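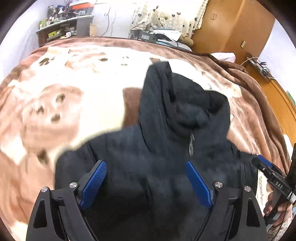

Review: Wistalum hand grippers, after 538 recordings

I fold and pack for Dakomwood, a pickup laundry service. In the spring the company signed up with Wistalum for a folding robot, and part of the deal was that the people who fold now would record how they do it. You hold a gripper in each hand and fold clothes with those in place of your fingers. The recordings go to Wistalum and are used to train the arms.

Some of us recorded at the plant and some at home on a bed or a table. Wistalum asked for both. They wanted soft surfaces and busy patterns as well as our white benches, so a black jacket on a printed plush blanket counted as a good session.

How they handle

Each gripper closes two fingers with blue textured pads on the inside. The grip is better than I expected. Thick cotton, fleece and denim come up on the first try most of the time. Thin slippery fabric is harder. If you pinch only the top layer of a padded coat, the shell lifts and the filling stays put, so you have to go in deeper and take a real fold of it.

Hoods were my worst item. I normally tuck a hood with my thumb while the other fingers hold the collar flat. With the grippers that is two separate moves, and the collar shifts between them. I got it down to an acceptable time by the second week.

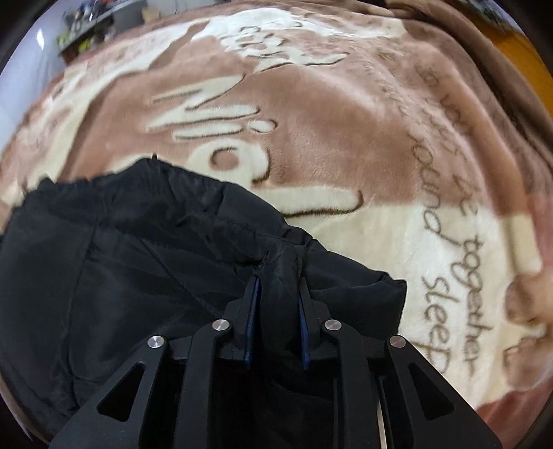
A puffy jacket also pushes back. You press the sleeve in, let go, and it opens up again. By hand I lean on it with my forearm. The instructions say to use only the gripper tips, so I learned to bring the sleeves over later and fold the body right away to hold them down.

Weight is fine for the first hour. After that I felt it in the wrist, more on the right side. The target was 50 garments a shift, and I would set it lower for anyone over a full week. The handle is one size. Two coworkers with small hands had trouble closing it all the way and ended up switching to sorting.

What changed at work

The first arm was installed at the Stalter Street plant in November. It folds towels and flat T-shirts. It does not fold jackets yet, and anything with a hood still comes to us. My bench now gets the coats, the kids' things and whatever the arm rejects, so the easy pieces that used to break up the day are gone. Our hourly quota was written for a mixed load. It took two meetings to get it lowered.

Nobody was let go. Two people who left over the summer were not replaced. We were paid our regular rate for recording, plus a flat $500 when the batch was finished. I think that is low for teaching a machine my job, and I said so on the survey. The company did put in writing that recordings would not be used to grade us, which I had asked about before I started.

Would I do it again? Yes, at a higher rate and with a second handle size. If your shop is offered the same arrangement, ask about the quota before the arm arrives.

Comments (3)

Dean Rudd
Same wrist problem here. I switched to two short sessions with lunch between and it helped. We do hotel linens, so no hoods, thankfully.

foldqueen
Did they count garments you had to redo?

packline_b
@foldqueen At our place a redo counted if you finished the fold. Check with your lead.

Related
Lytvynenko steam table: one year on a busy line
Anti-fatigue mats for standing benches
What to ask before your plant adds a sorting machine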